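Plollau Home & Shop Boards > Finishes and Repairs > Painted tub liner flaking along one side

tannerbrook
Posted 24/06/2021
I have a big steel utility tub in the basement that we use for rinsing muddy boots, paint trays, the dog, whatever. Last June I sanded the inside and put down two coats of Claveo tub and trough enamel in light gray. It looked good for most of a year. Now the coating is coming off along the back, right where the floor meets the wall. It comes up in flakes the size of a fingernail. The middle is just scratched and dull.

What did I do wrong, and can I patch the strip or does it all have to come off? I would like to avoid stripping the whole thing. The tub is plumbed in and weighs 122 pounds according to the sticker, so it is staying where it is.

oldgalv
Senior member, 3,361 posts
Is it bare steel or galvanized? That decides most of it. Enamel straight on galvanized will let go sooner or later no matter how well you sanded.

tannerbrook
Galvanized, I think. It had that spangled look before I painted it. The can said "metal" and didn't say anything about galvanized either way.

oldgalv
Then there's your answer. You need a primer made for zinc. Scrape, wash with ammonia and water, scuff with a maroon pad, rinse, dry, prime, paint. I would do the whole floor. If one edge has let go the rest is next.

mkessel_shop
I disagree with doing the whole floor. I've patched two of these and both are still fine. If the paint in the middle passes a tape test then leave it alone. Score an X with a utility knife, press down a strip of good tape, pull it fast. If nothing comes up with the tape, the bond is good enough for a utility tub.

The corner is a different problem anyway. Water sits there, and people skimp on sanding there because a block doesn't fit. I use folded 120 paper over a putty knife.

oldgalv
A tape test after one year tells you about one year. But it's his tub.

Ye-rin Pyo
I run the paint room at a small fabrication shop and I'd go between you two. Tape test the floor in several places, including near the drain and next to the bad strip. If any of them fail, strip it. If they all pass, sand back from the flaking edge until you can't lift the paint with a fingernail, then go another two inches past that. Feather it. A hard edge under new paint will show and it will catch every brush and bucket you drag over it.

Wear patterns can help you tell what you're dealing with. Scratches and rubbed spots are use. A ragged edge with pieces lifting is adhesion. You can have both in one container and they don't get the same repair.

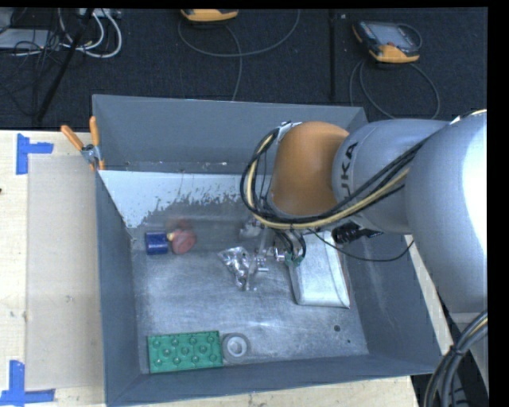
Gray bin, worn floor with a flaking strip along the far side.

Look at the floor and then at the strip. I'd ignore the fine scratches until the strip was dealt with.

tannerbrook
That's close to mine, except mine is a foot deeper and has a drain. OK, so I did the tape test in five places. Four passed. The one by the drain pulled up a piece as big as a dime.

oldgalv
Strip it.

mkessel_shop
Yeah, I'd strip it at this point too. The drain is the one place you can't have it loose.

dunlin
Has anyone used the Meesuk rubberized liner instead of paint? I put it in a potting sink and it has held up, but it never gets hot water. It is a pain to apply -- stringy, and it sticks to gloves. It does cover rough spots. I paid 210 for the kit, so it's not cheap compared to a quart of enamel.

oldgalv
Same primer problem. It peels in one big sheet where the paint would come off in flakes.

dunlin
Mine is galvanized, I used no primer, and it hasn't peeled in a big sheet or any other way.

oldgalv
Give it time.

Ye-rin Pyo
Either one can work. One thing about chemical stripper: read the label for zinc first. Some of the strong ones will attack galvanizing, and then you have a rust problem on top of a paint problem. A plastic scraper and a heat gun on low is slower, but you keep the coating. Open a window and wear a respirator. Don't overheat it.

tannerbrook
Ordered the Dallell zinc primer and a box of maroon pads. I'm going to scrape this week while the house is empty. How long should I leave primer before the first coat? The can online says four hours but my basement is damp.

mkessel_shop
Overnight with a fan on it. Check the recoat window on the can too, some of them have an upper limit and you have to scuff again if you miss it.

oldgalv
Overnight is fine. And keep the dog out of it for a week after the last coat.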